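4.2 Surface finish and the reluctant respondent

Participants in the Jaltora survey were asked to rate 50 timber finishes by colour alone. Most rated them by whether their mother would approve - a variable we had neglected to include.
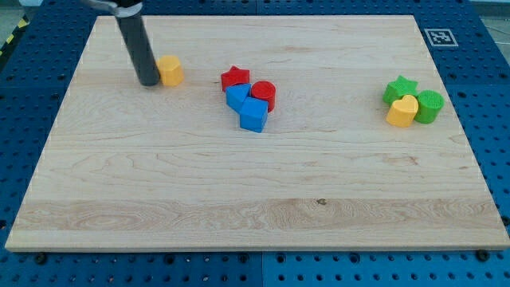

Figure 7. Pale, light-blond board with darker knots and streaks.

Pale finishes still led in both rounds, though Ferrand's model predicts a marked preference for grey. Of the 3,929 ratings collected, the grey finishes earned mostly silence.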